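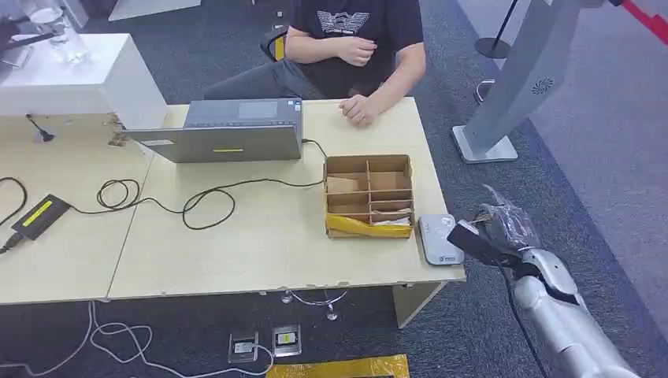
Session 4: laptop open on the seminar table

Filed under: Course notes, Companion animals and people

Handout 4. Do pets make us healthier? Reading the claims

Last time Pramila Upadhyay took you through why people keep animals at all. This session looks at a narrower claim, the one printed on pet food bags and waiting room posters: that owning a pet is good for your health. I don't think the case is as strong as the posters make out, and I'd like you to read the papers before you decide I'm just a grump. (I have two cats. They have done nothing for my blood pressure.)

1. Who gets a dog in the first place?

Most of the studies you will meet compare owners with non-owners at a single point in time. Owners often come out fitter. But a person who is ill, short of money or renting a small flat is less likely to take on a dog, so part of the difference was there before the dog was. Look for whether the authors adjusted for income, housing and earlier health, and how. "We adjusted for age and sex" will not do.

2. The Clummont survey

Mirjana Bošković's survey had 800 households, 230 of them with a dog. Dog owners reported walking more. Fine, they probably do. The trouble is the word "reported" — everyone was asked to remember a whole month of walking, and dog owners know what the right answer is supposed to be. When Kwabena Korletey went back with step counters, 77 people agreed to wear one and the gap shrank a good deal. It did not vanish. Be fair to it on that point.

3. Loneliness

Much the same problem, with an extra twist. Lonely people may get a cat on account of being lonely, which would make cats look bad in a survey. Ayuba Arthur's Tolov study tried to get round this by asking people before and after adoption. A good design, but only 20 of them stayed to the end, and I'd want to know what happened to the rest. People who rehome an animal after three weeks don't tend to fill in the second form.

4. What we leave out

Vet bills, bites, broken sleep, grief. Selorm Mahama's chapter on grief is the best thing on the reading list and the least quoted.

For next time

Read Bošković, section 3, and the Nyarko reply to it. Write one page on what evidence would change your mind, in either direction. Bring a pet food leaflet if you have one at home — any claim about the owner's health counts.

Updated December 2, 2023

3 comments | 11 shares

Back to top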